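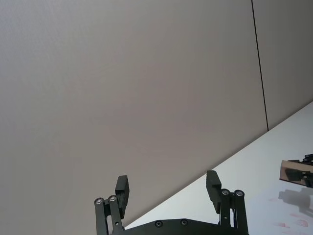

# Gray panels and a white table

The back room is usable again. I started on it in October and thought it would take two weekends. It took longer, mostly on account of the walls.

I went with flat panels in a pale gray, matte finish. I ordered them from Homiteck after a set of samples from Cetach came in too blue. In the shop the gray looked like nothing much. On the wall it changes through the day, a little lighter in one spot and a little darker in another, and I like it better than the cream paint that was there before.

## The seam

There is a thin dark line where two of the panels meet. I knew there would be one. The fitting guide said to leave a gap of 2 mm and either fill it or leave it open. I left it open. Filler would have to be matched to the gray, and I'm not good at matching. From the doorway I notice it every time, but sitting down I forget about it.

If I were ordering again I'd ask for a wider panel and put the seam in the corner. That would have meant paying for a second cut, and I was already at $2,752 for the room, with the floor included.

## The table

The table has a smooth white top and sits with its back edge to the wall. My old desk was dark and showed dust by lunchtime. The white shows other things, mainly pencil and coffee rings. A damp cloth gets the rings. Pencil needs a bit of dish soap.

It does reflect a lot of light. On a bright Saturday morning I can't read at it without pulling the blind halfway down. I looked at a desk mat from Ambrose and decided against it, as I'd just end up cleaning under it.

I'm keeping shelves off that wall for now. I had planned on two above the table and bought the brackets, and then I got used to the plain gray and put the brackets in the closet.

## Left to do

- Touch up the door trim
- Return the extra box of screws (20 would have been plenty)
- Find a lamp that doesn't glare off the tabletop
- Fix the blind, which sticks on the left side

The lamp is next. The one I have now is too tall.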